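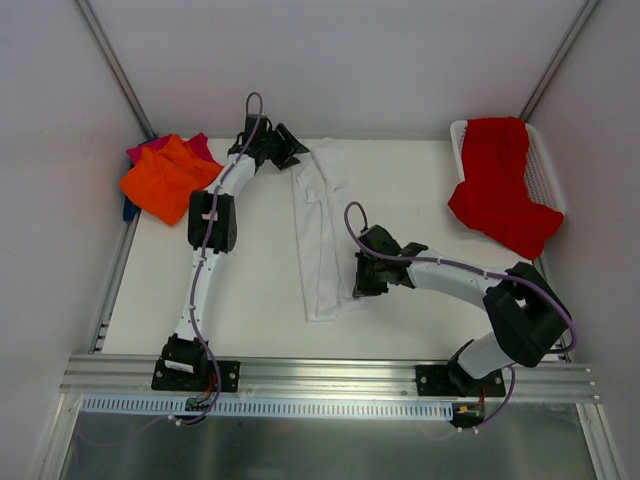
Ask Ainhoa Esteban whether machines can do the laundry yet and she answers with a question of her own: which part? The washing was settled long before she was born. The drying too. What's left is the stretch between the dryer and the drawer, and that's where she has spent the last four years, first as a student and now at Tranar, a small company on the second floor of an old print works. Her team works on folding. A white cloth on a white table, one arm at its far corner and the other down by its lower edge, is the kind of problem she'll happily talk about through lunch and well into the afternoon.

"People see a shirt," she says. "I see something that has a different shape every single time you put it down! A box is a box. You learn it once. A towel is a new object every morning."

I came to Tranar in March expecting to be a little let down. I've read plenty of cheerful articles about home robots, and I still match my own socks. But I'd forgotten how much fun it is to listen to people who are in the thick of something hard.

Senad Dimitriou looks after the arms, and he is the one who got me to try the work with a handicap. He gave me two pairs of kitchen tongs and a dish towel. I couldn't feel the edge at all. I pinched two layers when I wanted one, and when I pulled, the whole thing slid toward me across the table. It took me ten tries to get a fold I'd put in a drawer, and I have eyes and forty-odd years of practice.

"Everybody pinches two layers," Dimitriou told me, clearly delighted. "Fingertips do so much that you never notice. You rub a little, you feel it slip, you know it's one sheet. Take that away and you have to be clever some other way."

Being clever some other way mostly means looking. Esteban says color matters more than visitors expect. Bright orange or red on a pale table is friendly, as she puts it, and the edges are easy to pick out. White on white is much harder, with only creases and faint shadows to go on. She likes those trials best.

So what can the machines do today? I asked for a plain answer and got one. Flat, rectangular things go pretty well: napkins, hand towels, pillowcases on a good day. T-shirts are getting there. Fitted sheets made both of them laugh.

"We don't even have a fitted sheet in the building," Dimitriou said. "Ignacio brought one in and we made him take it home."

Ignacio Requena, who writes most of the code that decides where to grab, was at the next desk and didn't look up. "I still think it's solvable," he said.

Speed is the other thing. Esteban can fold a hand towel in a couple of seconds without breaking off her sentence — she did it twice while we talked — and the arms take a good deal longer. She isn't bothered. In a house, she points out, you could start the job at bedtime. A hotel laundry is different, and for that she sent me to Montserrat Zabala, who runs the linen room at the Urquijo, a hotel a short drive away.

Zabala has visited Tranar 2 times and she's a fan, with conditions. Folding isn't even the chore she'd hand over first. "Sorting," she told me over the phone. "Everything comes down in a heap, sheets wrapped around bath mats, a sock inside a pillowcase. If a machine could just untangle the heap and give me single pieces, my people would throw it a party."

I passed this along to Esteban, who nodded hard. Pulling one piece out of a pile is on her list for this year. You have to guess what's underneath, and a sleeve you thought belonged to one shirt comes up attached to another. She talked about this for a good ten minutes, with her hands, and at one point with my scarf.

I asked what she does with her own laundry.

"It lives on a chair," she said. "I take things off the chair and wear them." Then she went back to her towels. Requena had found a new way of picking up a corner, and she wanted to see it before the end of the day.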